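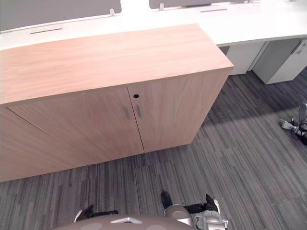 Office Records and Storage Assistant (two positions, temporary)

Employer: Ivden Property Services
Location: Blackburn Building, Clurndale
Hours: Part time, mornings, Monday to Friday
Start: January
Reports to: Radka Vlachou, Office Services Manager

About the job

Ivden Property Services looks after leases, repairs and service contracts for office and retail buildings in and near Clurndale. Most of our current work is done on screen, but we still keep a large amount of paper: signed leases, inspection reports, contractor files, insurance papers and old correspondence. It lives in binders in the low cabinets next to the desks, and over the years it has been put wherever there was space.

We are hiring two people to go through those cabinets, one room at a time, and put them in order. That means emptying a cabinet, listing what was in it, deciding with the department what stays, and putting back what does. We expect to handle up to 2000 binders before the work is finished. Some cabinets will be full. Others hold very little and can be done in a few minutes.

The job begins in Room 202 and moves through the rest of the floor. The desks stay in use during the project, so you will be working next to people who are on the phone or in meetings.

What you will do

Open each cabinet with the department's key and check every shelf, including the bottom one.

Take out the binders and loose papers and enter them in the inventory: spine label, department, years covered, and where the binder was found.

Make new spine labels for binders where the old one is blank, wrong or can't be read.

Sort the binders into keep, scan, send to off-site storage, or shred. The department makes the final decision on every binder. You will prepare the list and get it signed.

Put the kept binders back in the agreed order and fix a contents sheet to the inside of the cabinet door.

Wipe down shelves, doors and tops as each cabinet is done.

Keep a list of problems with the furniture, such as a door that won't close, a loose hinge, a missing shelf pin or a lock with no key. You are not expected to do repairs.

Pack boxes for off-site storage, number them, and have them at the freight elevator by 11:30 on Thursday for pickup.

Answer simple questions from staff about where a file has gone. The inventory needs to be up to date at the end of each morning so that whoever is in the office in the afternoon can use it.

What we are looking for

Care with small details. If a binder is entered under the wrong department, it may be months before anyone looks for it, and by then it is hard to trace.

Comfort with basic spreadsheets. You should be able to enter rows, sort, filter and search. We will show you our column layout.

Clear handwriting for box labels.

Discretion. You will see rent figures, home addresses and some personnel papers. Both positions require a signed confidentiality agreement on the first day.

Being able to work at floor level for part of the morning. The cabinets are low, and the bottom compartments can't be reached comfortably from a chair. We supply kneeling pads and a rolling stool. Full binders are heavy, so we use carts and ask you to move a few at a time. If you need a different setup, tell us when you apply and we will work it out with you. One position can be arranged so that most of the time is spent on the inventory and labels at a desk.

Experience in an office, library, stockroom or archive is useful but not required. We have hired people straight from school and people coming back to work after many years, and both have done well here.
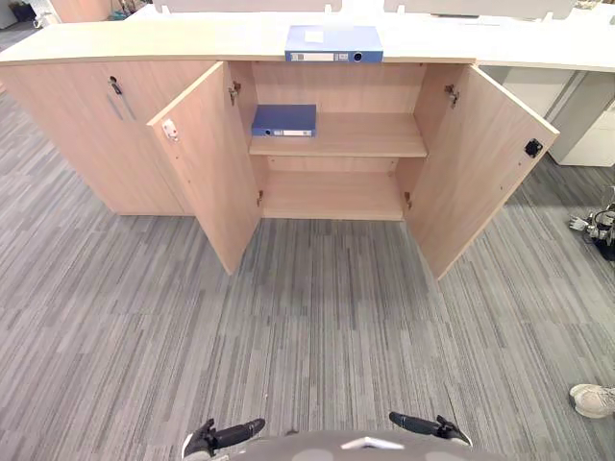 How a typical morning goes

8:30. Collect keys and the cart from Office Services. Check the inventory for questions left by staff the afternoon before.

8:45. Start on the first cabinet of the day. One person takes binders out and reads off the labels, the other types. Binders go on the cabinet top while they are being listed, and they should stay in the order they came off the shelf. Most pairs trade places after each cabinet.

10:15. Break, 15 minutes, paid. There is a kitchen on the floor with coffee and tea.

10:30. Meet with the department to go over the list. These meetings are short. Some departments know exactly what they want to keep. Others will need to look inside the binders first, and you may be asked to leave a cabinet for another day.

11:00. Put binders back, finish the labels, close and lock the doors.

12:15. Update the inventory, return the keys, and put the cart away.

12:30. Finish.

Please note that open cabinet doors stick out into the walkway between desks. We ask everyone to open only the cabinet they are working on and to close it before stepping away, even for a phone call.

Pay and conditions

Both positions are paid hourly at our regular office assistant rate, which will be confirmed in writing before the interview. You will be paid every other week. Training time is paid. Parking behind the Blackburn Building is free for staff, and the Altar Street bus stops across from the main entrance.

The work is planned to run into spring. The end date depends on how much the departments decide to keep. We can't promise a permanent job afterward, but temporary staff may apply for internal openings.

Dress is casual. Closed shoes are required. Wear something you don't mind kneeling in.

How to apply

Send a resume of one or two pages and a short note telling us which position setup would suit you (mixed, or mostly desk) and when you could start. A long cover letter is not needed. You can also leave your application at the front desk in an envelope marked "Records Assistant."

Applications go to Gülizar Kurtuluş in Human Resources, who will also answer questions about pay, hours and work setup. Questions about the work itself can be passed on to Radka Vlachou through the front desk.

Interviews take about half an hour and are held in the Blackburn Building. They include a short exercise in which you list a small set of binders in a spreadsheet. You will be given time to read the instructions and ask questions before you begin. Please bring reading glasses if you use them, as some of the older labels are in small type.

We will reply to everyone who applies.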